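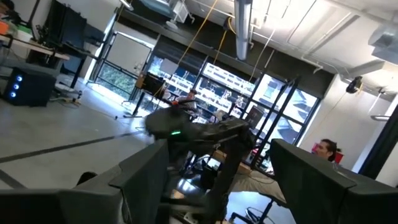 Our part of the project was the exposure and masking step in Kuretine, the perception node that feeds the wrist camera into the planner. Old version used one fixed exposure for the whole run. Bad idea in a room with a wall of windows. Daylight comes in through the panes, the building outside washes out to nearly nothing, and the dark arm standing in front of the glass goes so flat the segmenter can't find its edges. The green LED near its joint was the one thing it picked up well, so we weight small bright spots on dark casing a bit higher now. Both gripper fingers get masked out first -- they sit in the bottom corners and used to come back as obstacles.

Data

3,120 frames logged in February, of which 1,242 had windows in view. Held out 14 short sequences for testing. Labels were done by me and Ivana Ulloa, in Skomia. We disagreed on what counts as arm vs. cable a fair bit, should of written the rules down first.

What changed in the code

- exposure is now picked per region, centre weighted
- finger mask comes from the joint angle, not a saved image
- tilt correction moved ahead of the segmenter (it was after, no idea why)
- people go in as a seperate class, planner keeps a wider margin

Results

Fewer false obstacles near the gripper. Window frames better but still not good late in the afternoon. Tilt over a certain angle still breaks the floor estimate, and dark lines on the floor get read as steps sometimes. Ran out of time to fix that one.

To do

Port the mask to Kobori, rerun the held-out set, tidy the config file.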